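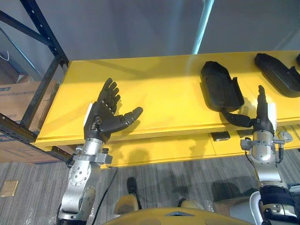 콘서트 포스터를 지관통에 말아서 7년을 뒀더니 이제 펴지지가 않는다고, 이거 다리미로 눌러도 되냐고 지난 글에 어떤 분이 댓글을 남겨 주셨어요. 책상에 올려놓으면 양쪽에서 또르르 말려 들어와서 가수 얼굴을 볼 수가 없대요. 아, 저 그 마음 너무 알죠. 저희 집 장롱 위에도 그런 게 한가득이었거든요!

다리미는 일단 내려놓으세요. 코팅된 포스터는 열이 닿으면 표면이 울거나 번들번들하게 눌린 자국이 남고, 그건 되돌릴 방법이 없어요. 저도 코나리(Conari) 첫 단독 공연 포스터를 수건 한 장 깔고 약하게 다렸다가 보컬 이마에 다리미 코 모양을 찍어 놨습니다. 지금도 볼 때마다 속이 쓰려요.

제가 요즘 하는 방법은 훨씬 게으른 방법이에요. 포스터를 방바닥에 펴고, 말려 있던 방향의 반대로 아주 헐렁하게 말아서 한나절 둡니다. 이때 꽉 말면 반대쪽으로 또 버릇이 드니까 팔뚝보다 굵게 말아 주세요. 고무줄은 안 되고요(자국 나요), 종이띠를 둘러서 살짝만 붙여 둡니다. 그다음에 다시 펴서 앞뒤로 깨끗한 전지를 한 장씩 대고, 그 위에 넓은 판이나 큰 화판을 얹고 무거운 책을 올려서 일주일쯤 잊어버리면 돼요. 책만 바로 올리면 책 모서리대로 줄이 생기니까 판은 꼭 있어야 합니다. 전지는 문구점에서 제일 싼 흰 종이면 충분하고, 신문지는 잉크가 묻어서 저는 안 써요.

모서리가 찢어진 포스터도 많이들 물어보시는데요, 투명 테이프는 정말 말리고 싶어요. 처음엔 감쪽같은데 몇 해 지나면 누렇게 변하고 끈적한 게 종이 속까지 배어들어요. 뒷면에만, 중성 보수용 종이테이프로, 찢어진 결을 맞춰서 짧게 붙이세요. 길게 한 번에 붙이려고 하면 꼭 삐뚤어지더라고요. 저는 동네 화방에서 3000원 주고 산 걸 아직도 다 못 썼어요.

벽에 붙이실 거면 창문 맞은편은 피하시고요. 빨간색이랑 노란색이 제일 먼저 날아가요. 저희 집 거실에 있던 드라마 〈위리야〉 포스터는 여주인공 드레스가 원래 새빨간 색이었는데 지금은 연한 살구색이에요. 놀러 온 친구는 그게 원래 색인 줄 알고 예쁘다고 하더라고요. 뭐, 예쁘긴 해요.

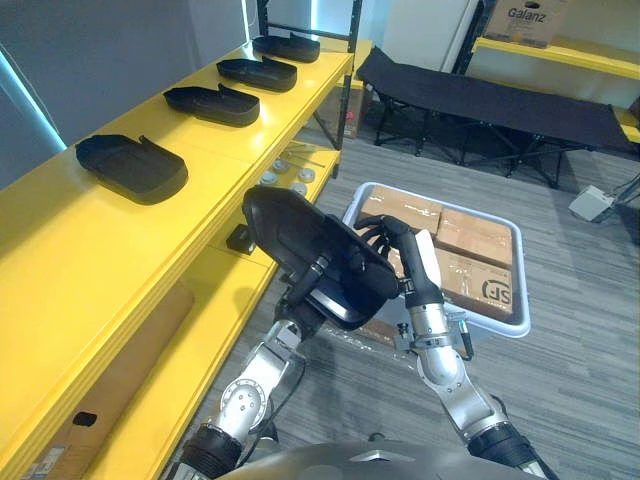

그래서 저는 진짜 아끼는 건 서랍에 눕혀 두고, 벽에는 컬러 복사한 걸 걸어요. 복사본은 바래면 또 뽑으면 되니까 마음이 편해요. 동네 복사집에 가져갈 때는 원본을 말지 말고 골판지 두 장 사이에 끼워서 가세요. 지하철에서 좀 민망하긴 한데 집에 와서 또 펴는 고생보다는 나아요.

자, 이제 포토카드 얘기요.

카드는 휘는 게 제일 큰 문제죠. 한쪽 면만 코팅된 카드는 습도가 바뀌면 꼭 한쪽으로 휘어요. 장마철에 심하고, 보일러 틀기 시작하면 이번엔 반대로 휘고요. 저는 속비닐에 한 번, 빳빳한 겉케이스에 한 번, 이렇게 두 겹으로 넣어요. 속비닐은 PVC 말고 PP라고 적힌 걸로 고르세요. PVC는 오래 두면 카드 표면에 쩍 달라붙는 일이 있거든요. 떼어 내다가 인쇄가 벗겨진 적이 있는데 하필 제일 비싸게 구한 카드였어요. 비닐 냄새가 확 나면 일단 의심해 보시고, 하루쯤 바람 쐬게 펼쳐 놨다가 쓰시고요.

바인더에 꽂을 때는 너무 빽빽하게 채우지 마세요. 저는 욕심내서 오르넬(Ornel) 바인더 한 권에 카드를 300장 넘게 밀어 넣었다가 고리가 벌어져서 바닥에 와르르 쏟았어요. 바인더는 눕혀서 쌓으면 아래쪽 카드에 고리 자국이 생기니까 책처럼 세워서 꽂고, 옆이 헐렁하면 북엔드로 받쳐 주세요. 기우뚱하게 서 있으면 속지가 전부 한쪽으로 처져요.

카드에 지문이 묻었을 때 물티슈로 닦는 분들 계시죠? 인쇄면이 그대로 노출된 카드는 그러면 안 돼요. 안경 닦는 마른 천으로 가운데서 바깥으로 살살 밀어 주는 정도로 끝내세요. 홀로그램 카드는 잔기스가 정말 잘 나서 저는 입김도 안 불고 그냥 붓으로 먼지만 털어요. 화장용 블러셔 브러시, 안 쓰는 거 하나 깨끗이 빨아 말려서 쓰면 딱 좋아요.

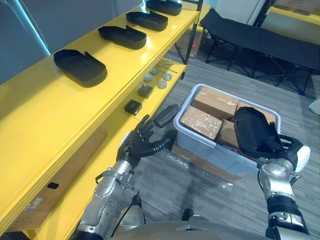 사인 CD는 또 다르게 다뤄야 해요. 사인펜이 은색이나 금색이면 생각보다 잘 긁히고 잘 번져요. 받은 직후에 비닐에 쏙 넣어 버리면 잉크가 비닐로 옮겨 가서 사인이 두 개가 되는 마법을 보게 됩니다(저는 봤어요). 케이스 겉면에 받았다면 뚜껑 있는 상자에 넣어서 하루는 그냥 말리세요. 손으로 톡톡 찍어 보고 싶어도 참으시고요!

그리고 사인은 형광등 밑에서도 바래요. 햇빛만 피하면 되는 줄 알고 진열장 안에 긴 조명을 달아 밤낮으로 켜 뒀더니 파란 사인이 보라색이 됐다가 회색이 됐어요. 지금은 손님 올 때만 켭니다. 진열장 조명은 LED로 바꾸고, 되도록 물건에서 멀리 다세요.

응원봉은 배터리부터 빼세요, 제발. 공연 끝나고 신나서 그대로 서랍에 넣었다가 다음 공연 전날 열어 보면 스프링에 하얀 가루가 껴 있어요. 건전지 액이 샌 건데, 면봉에 식초를 아주 조금 묻혀서 살살 닦고, 물을 살짝 묻힌 면봉으로 한 번 더 닦은 다음 완전히 말리면 살아나는 경우도 있어요. 고무장갑은 꼭 끼시고요. 저는 코나리 응원봉 두 개가 이렇게 됐는데 하나는 살렸고 하나는 불이 안 들어와서 연필꽂이 옆에 장식으로 서 있어요. 손잡이가 끈적해졌을 때는 주방세제를 한 방울 푼 물에 천을 꼭 짜서 닦으면 좀 나아요. 알코올은 코팅이 벗겨져서 얼룩덜룩해질 수 있으니까 안 보이는 데에 먼저 시험해 보세요.

공연 티셔츠는 뒤집어서 찬물에, 세탁망에 넣어서요. 건조기는 안 됩니다. 프린트가 쩍쩍 갈라져요. 이미 갈라졌으면 유산지를 덮고 다리미를 낮은 온도로 잠깐씩 눌러 주면 들뜬 부분이 조금 가라앉아요. (네, 포스터는 안 되고 티셔츠는 됩니다!) 누를 때 문지르지 말고 꾹 눌렀다가 떼고, 식은 다음에 유산지를 벗기세요. 뜨거울 때 벗기면 글자가 따라 올라와요.

잡지랑 신문 스크랩은 제가 제일 못하는 분야인데요. 예전에 딱풀로 공책에 붙인 것들은 전부 쭈글쭈글해졌고 종이도 누래졌어요. 요즘은 안 붙여요. 산성 없는 종이에 사진 모서리 스티커로 네 귀퉁이만 끼워 둡니다. 배우 인터뷰처럼 여러 장짜리 기사는 스테이플러 심부터 빼세요. 녹이 종이로 번지거든요. 심 뺄 때 손톱으로 하지 말고 버터나이프 끝을 밀어 넣으면 종이가 안 찢어져요. 잡지명이랑 몇 월호인지는 뒤에 연필로 적어 두고요. 저는 안 적었다가 9월호인지 아닌지를 가지고 주말 하루를 다 날렸어요.

이제 제일 많이 물어보시는, 어디에 넣느냐 하는 문제! 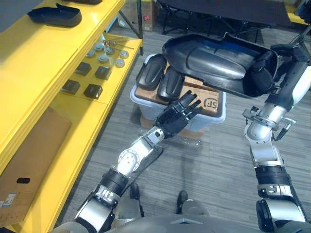 노란 선반 옆에 놓인 반투명 통

종이류는 베란다랑 붙박이장 맨 아래 칸, 이 두 군데만 피해도 절반은 성공이에요. 바깥벽에 붙은 장은 겨울에 안쪽에 이슬이 맺혀요. 저는 안방 안쪽 벽에 붙은 책장 중간 칸에 둡니다. 뚜껑 있는 통을 쓰면 먼지는 안 들어가는데 습기도 갇히니까 제습제를 하나 넣고, 제습제가 종이에 직접 닿지 않게 작은 접시에 올려 주세요. 물이 차는 타입은 엎어지면 끝장이라 저는 알갱이 타입만 써요. 김에 들어 있는 실리카겔을 모아서 쓰는 분도 계시던데 이미 습기를 먹은 거라 별로 힘이 없더라고요.

통에 이름표 붙이실 때는 뚜껑 말고 옆면에요. 쌓아 놓으면 뚜껑은 안 보여요. 그리고 가수 이름보다 물건 종류로 나누는 게 훨씬 찾기 쉬웠어요. 처음엔 '코나리 통', '위리야 통' 이렇게 했는데, 크기가 제각각이라 포스터 밑에 응원봉이 굴러다니고 난리도 아니었거든요. 지금은 납작한 것, 딱딱한 것, 천으로 된 것으로 갈라놨어요.

프렌디보프(Prendivov)에서 나온 칸막이 상자 어떠냐고 물어보신 분 계셨는데, 칸이 조금 좁아서 겉케이스까지 씌운 카드는 뻑뻑해요. 속비닐만 씌운 카드면 잘 맞고요. 칸막이를 하나 걸러 빼고 쓰면 CD도 들어가요. 저는 할인할 때 20퍼센트 싸게 샀고, 그 값이면 괜찮다고 생각해요. 제값 주고는 글쎄요, 신발 상자에 두꺼운 종이 잘라 끼운 거랑 큰 차이를 모르겠어요.

아, 신발 상자 쓰실 때는 안에 든 얇은 종이를 그대로 쓰지 마시고 새 종이로 갈아 주세요. 색 있는 종이는 물이 들 수 있어요.

댓글 주신 분, 포스터 다 펴지면 어떻게 됐는지 꼭 알려 주세요. 판 위에 책 올릴 때 한쪽으로 쏠리지 않게만 조심하시고요. 다음 글에서는 아크릴 스탠드에 붙은 보호 필름이 안 떨어질 때 쓰는 방법을 적어 볼게요.

2022년 5월 22일에 씀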